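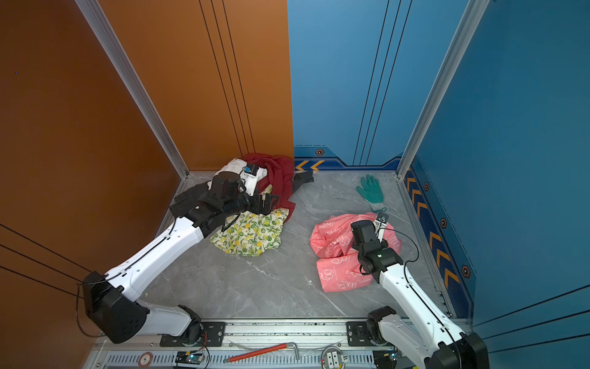
Drarkatdale Textile Sorting Group
Minutes of the monthly meeting, May

Start: 2:12 p.m. in the small meeting room.
Chair: Karlijn Smits
Minutes: the secretary
Present: nine members, from sorting, washing, mending and the shop. Two members sent their apologies.

1. Opening and agenda

Karlijn opened the meeting and welcomed the two new members of the washing team. The agenda was accepted with one change. The point on opening hours was moved to the end, so that the people from the shop could leave early if it was necessary.

2. Minutes of the last meeting

The minutes were read and approved. One correction was made: the new shelves were ordered from Kazmi, and not from Carnevska as it was written. The secretary will change this in the file.

The actions from last time were checked:
The scale in the receiving room is repaired.
The list of phone numbers is not finished. It goes again to the shop team.
The letter to the landlord about the drain was sent. There is no answer yet.

3. Clothes and household textiles in one heap

This was the longest point of the day. At the moment the bags are emptied on the floor and everything lies together: garments, kitchen cloths, work gloves, and small pieces of fabric which are difficult to name before they are opened. The sorting team says that this way is fast at the beginning but slow at the end, because the small items hide under the big ones.

The washing team has a different problem. They get mixed baskets, and last month a dark red cloth was washed together with white garments. The whites came out pink. Four of them could be saved with a second wash and the others went to rags. The washing team asked, in a friendly way, that this does not happen again.

There was a proposal to sort at the donation door, with the donor still present. The shop team was against it. They said that people want to give their bag and go, and some feel ashamed when their things are taken out in front of them. After some discussion the proposal was taken back.

A second proposal was to make the first sorting by color and the second by type. Several members found this good for the washing but not good for the mending, where the type is more important. Karlijn asked if it is possible to do only one color step, to take out the reds and the dark colors before anything else. Everybody could agree with this.

Decision: every heap is first checked for red and dark items, and these go in their own basket. After that the sorting goes by type. White garments go last, when the floor is free. We try it until the next meeting.

4. Work gloves

The question was what we do with work gloves. They come often, and many times there is only one of the pair. The rubber-coated ones cannot go in the hot wash. The sorting team has kept the single gloves in a box under the table, and the box is full.

One member told that Flidumby, the garden project, takes single gloves, also when left and right do not match in color. They collect themselves. The mending team wanted to know if cloth gloves can go there too. This must be asked.

It was also said that gloves must be laid flat with the fingers straight before they go in the box. When they are folded it is hard to see which hand it is, and a folded black glove looks like any other black cloth. One person has thrown such gloves in the dark clothes more than once and said sorry for it.

Decision: rubber-coated gloves are not washed hot. They are wiped and laid flat. Single gloves go to Flidumby if they confirm.

5. Printed fabrics

The mending team would like to keep more printed cotton for the patchwork course. Prints with fruit and leaves are the most popular with the course members, a lemon print is always gone on the first evening. Cartoon prints are wanted for children's bags and pillow covers.

The shop team answered that the same prints sell also very well as they are, and that the shop pays the rent. A good kitchen cloth with a nice print should not be cut in pieces. The mending team said they do not want the good ones - only those with a hole or a stain which does not go out.

There was a question about who decides if a stain goes out. The washing team does, after two washes.

Decision: printed items without damage go to the shop. Printed items with damage go to mending, from the size of a pillow cover and up. Smaller pieces go in the scrap bag, and the course may take from it freely.

6. Tags and labels

Some white garments still carry their label from the laundry or from the first shop. The mending team asked that the care label stays in and that only loose tags are cut off. In the past some people have cut everything, and then the buyer does not know how to wash it. Small scissors with a round point will be put on a string at the sorting place.

There was a short talk about names written inside children's clothes. These should be made unreadable or cut out before the item goes to the shop. Karlijn reminded that this was already decided last year, but it is not written on the wall. The secretary will make a sheet.

7. Figures

Karlijn read the figures for the month. 471 items went through the sorting. The shop received the biggest part. 50 items went to mending and 12 of these are finished. The mending team explained that the number is low because one sewing machine was out of use. It works again now, but makes a noise in reverse.

There was a question if single gloves are included in the total. They are not. It was agreed to leave it so.

8. Baskets and floor

The new shelves from Kazmi will come before the end of the month. Until then the baskets stay along the wall, and the way to the door must be free. One member has fallen almost over a basket handle. Carnevska has offered us used crates for a low price. Most members found them too heavy when they are full, and the offer was not accepted.

The floor must be swept before a new heap is made. Threads and buttons which stay behind come into the clean clothes. The broom has moved to the washing room and should come back.

9. Opening hours of the shop

The shop team would like to open one hour later in the summer. Karlijn is in favor, but she would like to see first how many people come in the first hour. The shop team will keep a paper by the door. No decision today.

10. Other points

The kettle is leaking. Somebody has one at home which is not used, and will bring it.
The washing team asks for more clothespins.
The key of the back door was found in a coat pocket in the mending room. Please hang it on the hook.

11. Actions

Red and dark basket, with a clear mark on it: sorting team
Call Flidumby about single gloves, also the cloth ones: Karlijn
Sheet for the wall about names, labels and hot wash: secretary
Scissors on a string: mending team
List of phone numbers: shop team
Paper by the door for the first hour: shop team
Second letter to the landlord about the drain: secretary
Say no thank you to Carnevska: Karlijn

The meeting was closed at 3:50 p.m. The date of the next meeting will be sent by e-mail.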